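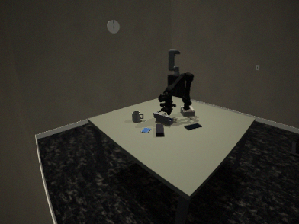
About Lerkar

We write the software that sits between a robot arm and the job somebody bought it to do. Perception, motion planning, control, and all the unglamorous tooling that holds those three together. If you have ever stood beside a very expensive arm that was waiting for an engineer to retype a list of coordinates, you already have a fair idea of why we got started, and you can probably guess what kind of people we are.

There are a good number of pages on this site that will tell you about the products in proper detail. Here we'd like to tell you a bit about ourselves, so pull up a chair, as this one runs long.

How we began

Lerkar was started by Niall Halliday in a rented room over a bicycle shop in Drastport. Niall had spent years as a controls engineer, going from plant to plant and writing what was more or less the same program each time: find the part, get above the part, close the gripper, lift, go somewhere else, let go. Every site had its own arm, its own camera and its own folder of scripts written by a person who had since moved away. He kept a notebook of the things he had to fix more than once, and by the time he handed in his notice the notebook was on its third volume. The first version of our planner came more or less straight out of it.

For a long while there were two of us, and then there were five, and we had to ask the bicycle shop whether we could have the back room too (they said yes, and we still get our bikes serviced there, although we moved across the river a good while ago). These days we have an office with real meeting rooms and a kitchen that everybody complains about, and a test hall with enough floor space that we no longer have to take a door off its hinges to bring in an arm. We're still in Drastport. People have suggested more than once that we should move somewhere bigger, and we have listened politely.

What we make

Our main product is Beddoe, the planning and control stack. Give Beddoe a model of your arm, a picture of what is on the table and something you'd like done, and it works out how to get there without knocking into anything along the way. It handles the approach, the grasp, the lift and the retreat, and it replans when the world doesn't match what it expected. That last part took us longer than everything else put together, and we are still fiddling with it. It runs on an ordinary industrial computer and talks to the arm through a small driver, so moving from one make of arm to another usually means swapping the driver and leaving your task code alone.

Soretex is the perception side. It takes camera images and depth data and turns them into objects with positions, sizes and a measure of how sure it is about each of them. We care a great deal about that measure. A system that says "I think the card is over here, but I'm not very confident" is far more useful to a planner than one that picks a spot and sticks to it, and Beddoe will happily ask for a second look before it sends an arm anywhere. Flat things are hard, by the way. A card or a thin pad lying on a tabletop barely rises above the surface in depth data, and some of our best people have given a surprising share of their working lives to the problem.

Then there is the tooling, which never gets the front page but which our customers tend to write to us about. There's a log viewer that lets you scrub back through a run and see what the planner was considering at each step. There's a calibration helper that walks a technician through lining up a camera and an arm, in plain words, without needing one of us on the phone. And there's a little program for comparing two runs of the same task side by side, which started out as an intern's summer project one June and is now open on nearly every screen in the building.

Why we do so much of our work in simulation

Most changes to our software meet a simulated robot long before they meet a real one. Our test rooms are plain on purpose: a table, an arm, a mug, a card, a box, a few dark rectangular things that are easy to confuse with one another, some carpet, a clock on the wall. We could make them prettier, and every now and then somebody on the rendering side does sneak in a nicer light. But the everyday rooms have dim corners and soft shadows because plenty of real workplaces do too, and a perception system brought up only on bright, spotless pictures gets a nasty shock when it goes out into the world.

Our nightly suite holds 585 scenes. Each one is a small job with a start, a goal and a way of checking the result. The objects get shuffled, the table gets turned, the lights go up and down, and the arm has to get on with it. A change to the planner doesn't go out unless the suite passes at 99 percent or better, and any scene that fails is looked at by a person the next morning, over coffee, with the log viewer open. We've found that the failures teach us a lot more than the passes do. Quite a few of the scenes in the suite are there because a customer sent us a recording of something going wrong and we rebuilt it, object by object, until we could make it go wrong for us as well.

Simulation isn't the whole story, of course. Friction is never quite right, cables don't behave, and a rendered mug doesn't have a chip in the handle. So everything that passes in simulation is then run on physical arms in the test hall before a release, and we keep notes on where the two disagree. Those notes go back into the simulator. It's slow, patient work - the kind you only enjoy if you like being proved wrong in small ways - and we've been lucky to find people who do.

Who we are

There are 58 of us now. A little over half are software engineers, and the others look after hardware, customer support, documentation, sales and the running of the place. We have people who came from big factories and people who came straight out of school, a former piano tuner who now does calibration (she has opinions about drift), and a couple of mathematicians who will draw on any surface you leave near them.

We try to keep the distance short between the people writing the code and the people using it. Every engineer spends time on the support desk, new starters included, and every engineer goes out on an installation in their first year. You learn things standing next to a packing line that you'd never pick up at a desk. One of the first changes our newest planner engineer made was to the wording of a single error message, after she watched an operator read it three times and then go and look for his supervisor. It now says which joint has reached its limit and which way to move it.

Documentation gets written by the same teams that build the features, and then it's read by somebody who didn't, before it's published. If you find a page that doesn't make sense, please tell us. There's a link at the bottom of every one, and it goes to a real inbox.

Who we work with

Our customers are mostly small and mid-sized companies: parts suppliers, pharmacies that fill orders by mail, repair shops for household electronics, a few university labs, and one very patient bakery. Many of them own one or two arms and have no robotics department at all. We built the product with them in mind, and that's why you will find our setup guide begins with how to bolt things down and where to put the emergency stop, well before it gets anywhere near code.

We also offer a free license for teaching. Schools and colleges get the full simulator, the standard rooms and a set of starter exercises, and students can run everything on a normal laptop. Several of our own staff first met Beddoe that way, in a classroom, trying to get an arm to pick up a mug without tipping it over.

Coming to see us

Visitors are welcome, and we mean that. If you're thinking about automating a task and aren't sure whether it can be done, bring us a box of whatever it is you handle and we'll put it on a table and have a go together. We'll tell you plainly if we think it's a poor fit, and we have sent people away with a recommendation for a better-shaped tray and nothing else to buy.

Write to us through the contact page, or call the front desk during office hours and ask for the applications team. If you're looking for work, the open positions are listed under Careers, and we read every letter that comes in, including the long ones.

Page last updated 4 October 2021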